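Home Organisation, Unit 5: Lidded Containers and Open Baskets
Handout to go with the evening session
Prepared by Sylvain Marty

Welcome back! Last time we emptied a pantry shelf and talked about what goes back on it. Tonight is my favourite part of the whole course, where we match the container to the place it will live. Bring the list you made in February if you still have it.

Start with the clear box. A transparent lid is a wonderful thing, because you can check what's left with the box still on the shelf. Look for a lid with a proper seal and press along all four sides when you close it, corners last (most people press the middle and walk away!). Rounded corners are easier to wash, but they do waste a little space when boxes sit side by side, so allow for that when you measure.

Labels: one per box, middle of the lid if it's stored low, front face if it's stored above eye level. Keep the wording short. "Rice" beats "long grain rice, opened".

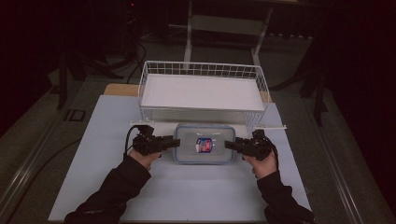 Now the wire basket, which I could talk about all night. An open-topped one lets you lift out a whole group of boxes in one go, and you can see the sides of everything inside. If the floor of the basket is bare wire, small packets tip and catch, so a flat liner is worth having. Hooks are handy too, as long as you check they clear the shelf before you fill the basket.

Measure the basket on the inside, along the bottom. Plenty of them flare at the top and the colour-coded size on the tag is usually the outside figure. A basket 300 mm across the top can be a good deal less where the box has to sit.

Practice for the Ferrand Room
- Set one lidded box flat in front of your basket and judge the fit by eye, then measure.
- Lower it in level, a hand on each side.
- Try it turned the other way - you'll often gain room for a second box.
- Write both measurements on your sheet.

For next time: one drawer at home, emptied, measured and sketched. Rough sketches are fine.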